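Helpers wanted for the gripper build – evenings, November, bring your own snacks

Hi all! I'm Mārtiņš Mockus, and I've been using a bench at the Subramaniam workshop for Sona, my homemade robot that will (someday) put laundry and bags away for me. The arms are coming along, but what I need now is people. Sona learns from watching hands do the job, so I need more hands than my own two, which have gotten pretty set in their ways.

I'm looking for 3 people who can each give me a couple of evenings. You put on the grippers, you handle some cloth stuff on the table, you put it in the basket, you do it again. It's oddly relaxing once you stop fighting the fingers. I have 119 good runs so far and I'd love to get to 674 before I start training again, so you can see why I'm asking!

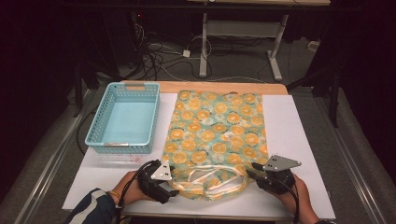
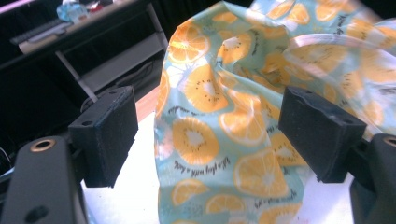
Citrus print at the bench: the whole bag in the first one, a gripper's view of the fabric in the second.

You don't need to know any robotics. If you can fold a towel you're qualified. It helps if you're okay standing for a while and wearing a bit of weight on your hands – we stop every 10 minutes, more if you want. Lefties very welcome, I have hardly anything from left-handed people.

I'd also love one person who likes soldering or cable work. The Himance board on the second arm drops out whenever it feels like it and I've run out of ideas. If you've ever used one, please talk to me.

No pay, sorry, this all comes out of my own pocket. I'll cook, though, and you can borrow the grippers for your own project afterward.

We start at 6:30 pm, side door. Leave a note with your name in the Cilimen tray by the sink, or just grab me when I'm in. Tell me which evenings are bad for you and whether you eat mushrooms.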